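Bag week! I've been looking forward to this one since I got the second set of fingers bolted on, and by Wednesday night I had 74 tries logged with each pair. The short slim ones are from Jaro, the longer tapered ones are from Bouchard, and both ran on the same Starkum controller with the same speed and force settings. Murray Charbonneau kept telling me to start with boxes. Boxes are fine, Murray, but thin plastic film is where you find out what your fingers are really like.

I've gone back through the wrist camera views a lot, and I love how much you get from that close in.

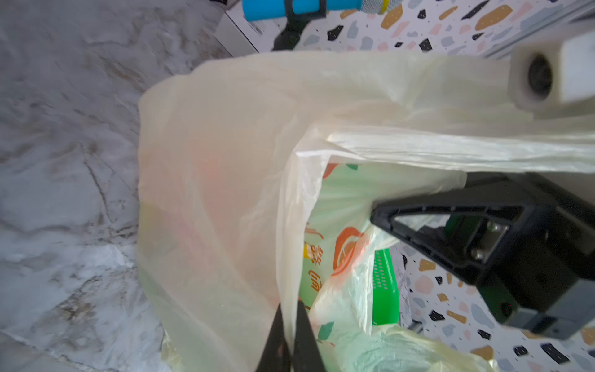
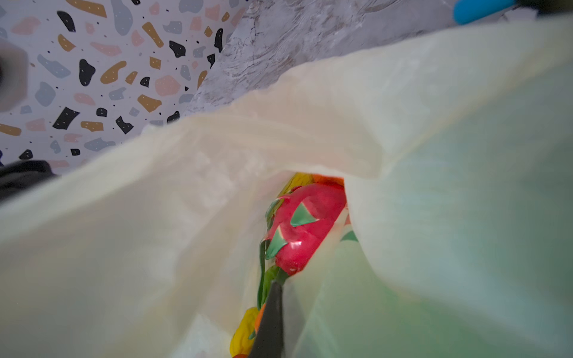
Crinkly film and a gripper at work, from the wrist.

So, numbers. The Jaro pair dropped the rim 6 times in 74, which made me very happy. The Bouchard pair dropped it more often, but it was so much better at getting down between things without dragging the whole bag along — I may end up keeping both and swapping for the job. A swap takes me four minutes if I don't lose a screw.

The controller surprised me too. I'd set the closing force way too high (old habit from hard parts), and once I brought it down the film stopped slipping out sideways. I still want to try the Alside pads, the soft ones with the ridges, and I've got a shorter camera cable coming so the wrist can turn all the way without snagging.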